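Jamik project: progress report to Fosa, August
Work package 4, teaching by demonstration. Prepared by Xiuying Dai.
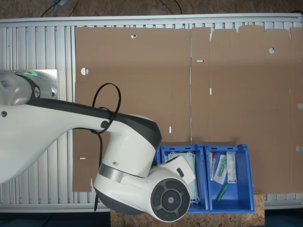 Demonstrations recorded
The set now stands at 461 demonstrations against a target of 2,000. All cover picking packaged medical supplies from the two blue bins. Five operators have been trained on remote control. Hand guiding is used only for short corrections near the bin walls.

Problems
Clear packaging remains the slowest to teach – operators lose sight of its edges on the Zenley display. A fix is due from Duan.

Next period
Recording continues at the present rate until the display is updated. We request no change to the budget.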